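Topic: Do you keep one odd plate, or must the whole set match?

nadhirah_r
Hello all. I am sorting the dishes before we move to Gasstead in February. Most of our plates are white, from Stuvar, and then there is one yellow plate which matches nothing. My sister says I must give it away. I like it very much, but it takes space in the cupboard. What do you do with such single plates?

Medeiros117
Give it away. With one odd plate the pile never looks right, and the guest who gets it feels strange. I passed on all my singles when I moved and I do not miss them.

tisitz_kitchen
I do not agree with Medeiros117. A single plate is good for fruit or for bread. The shape is important, though – is it flat, or does it have a rim? And how does the color look on your table?

nadhirah_r
It is round and shiny, with a low rim. My table is very light, so the yellow is strong on it.
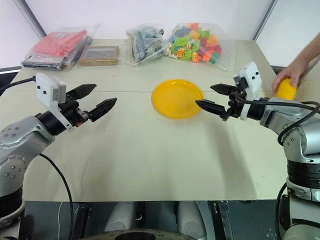 Re: Do you keep one odd plate, or must the whole set match?

tisitz_kitchen
Keep it! On such a pale table I would leave it out all day, then it takes no space in the cupboard.

Medeiros117
It is a nice yellow, I admit. But a plate left out collects dust – I would still give it away.

nadhirah_r
Thank you both. I will keep it for cut fruit, and my sister can complain.

Contact us | © Gasstead Home Forum | Back to top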